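Hovivetti looped throw, pink, double bed size
Reviewed by Cledwyn Kneath, 11 May 2019
Score: 3 out of 5

Bought from Zoltent as a replacement for a Bevan fleece that had gone flat. Fiber content on the label is 100 percent polyester. Cut size matches the listing on both sides. The hem is a single-needle overlock with no binding, and one corner needed trimming out of the package.

Warmth is adequate for May over a cotton sheet. Machine washed cold and line dried, it kept its dimensions and its color. Static is high after tumble drying, even on low. The Bevan was better in this respect and slightly heavier.

Surface is the main weakness. The pile is a nubbly loop, and it holds lint and crumbs that a flat weave would shed. A few small dark specks show clearly on the pink, and a shake does not clear this kind of debris; a lint roller does. Creasing is minor, limited to faint folds. Small hardware is a separate concern: a pearl earring with a thin post sits on top of the loops and is easy to spot, but I would not drag one across them. Buyers who use the bed as a work surface should order the flat-weave Prallach.

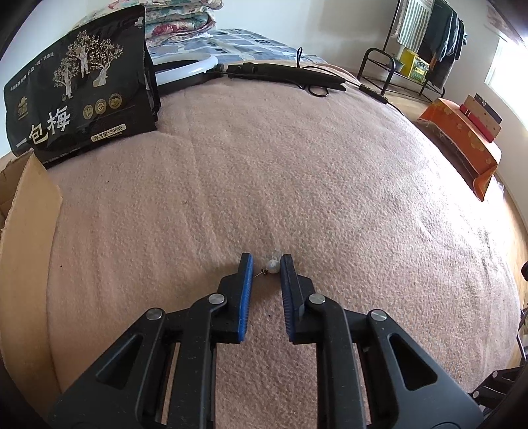
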